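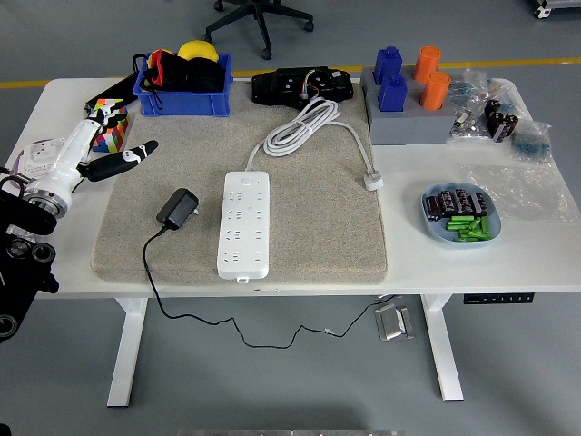 Cuiping Lu
Thread starter, moderator, Cords & Bench Storage
Posted Tuesday, 7:40 pm

I want opinions on felt pads and carpet remnants as a work table cover. I have a thick beige one on a white table and keep the long power strip lying loose on it, cord gathered up at the far end. Small adapters go next to the strip. The blue bin at the back takes cloth and odds and ends.

Good points: parts don't slide and the table top doesn't get scratched. Bad points: it holds crumbs and clipped wire ends. I vacuum it once a week and still find bits. Do you keep a soft cover, or go with bare table and a hard mat?

benchrat_3
Hard mat. I used carpet for years and got tired of picking solder out of it. Also I wouldn't put bare boards on carpet at all. Static.

Qiu
Static depends on the carpet and how dry your room is. January in my basement is bad, the rest of the year I get nothing. Put a small grounded mat on top for boards and leave the carpet for everything else. You don't have to choose one.

benchrat_3
Then you have two mats to clean.

lemelell
My issue would be the power strip. I screwed mine to the back edge of the bench and got a lot of room back. A strip in the middle of the work area is always in the way of something.

Cuiping Lu
Tried that. The big adapters hit the wall and I was on my knees every time I wanted to plug something in. I like having it on top where I can reach the button. I do agree it eats space.
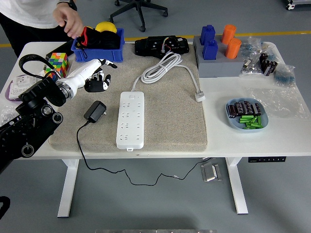
Volturgate
Cords are a bigger problem than the cover, if you ask me. I tie anything longer than I need and only let out what reaches the outlet. Your strip cord is fine, it's coiled on the pad and the plug stays up there by the right edge. The adapter cord is what I'd fix. It goes over the front of the table and across the floor, right where feet and chair wheels go. Run it off the back and clip it to a leg.

lemelell
Agree on the thin cord. One kick and the adapter is on the floor with it.

Qiu
Disagree about the back. You lose the end behind the table every time you unplug it. Side edge, with one adhesive clip.

Volturgate
Side works too. Just not the front.

Cuiping Lu
Okay, side edge. I have 4 clips left from another job. I'm keeping the pad for now and will try the small mat for boards.

benchrat_3
Still say hard mat. Let us know how many wire bits you find in a month.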